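Jatovitz Household Storage Vocabulary
Data card and README, second release

Summary
The Jatovitz Household Storage Vocabulary is a list of 264 everyday terms for the containers, shelves and fittings in which people keep their belongings at home. Each term is given in British English with a short definition, its plural and any regional variants. The list is maintained by the language office at Erura.

Contents
terms.csv: one row per term
variants.csv: regional and older forms, linked to terms.csv by number
notes.txt: editorial decisions on disputed entries

Sources
Entries were gathered from written questionnaires returned by households in Jatovitz and Flolska. Respondents were asked to name their own storage in their own words. Trade catalogues were not used. Where a word was reported by only one household, it is marked "single" in the status column.

Editorial policy
Definitions were drafted by Miroslava Maksymiv and reviewed by Ans Van Wijk. An entry is admitted when both editors agree on its wording. In this release 7 entries remain open, among them "press", "tallboy" and "glory hole", and these carry the status "pending". Brand names are excluded, even where respondents used them as ordinary nouns.

Changes since the first release
The spelling "pigeon-hole" has been replaced throughout by "pigeonhole". "Hamper" is now split into 2 entries, one for food and one for linen. The column formerly called "room" has been withdrawn, as respondents did not fill it in consistently.

Terms in use: box, basket, shelving unit, caster
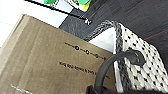
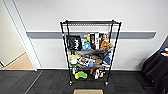 Known limits
Older respondents are better represented than younger ones, and rural households in Flolska returned few questionnaires. The vocabulary should not be taken as a measure of how common a word is. Definitions describe form and use only; they give no sizes.

File format
Files are in UTF-8 with comma separators. The Kettle import script reads them without changes, provided that the header row is kept.

Corrections
Proposed corrections should quote the term number and the present wording. They are considered each July and, if accepted, are entered in notes.txt under the number of the term concerned.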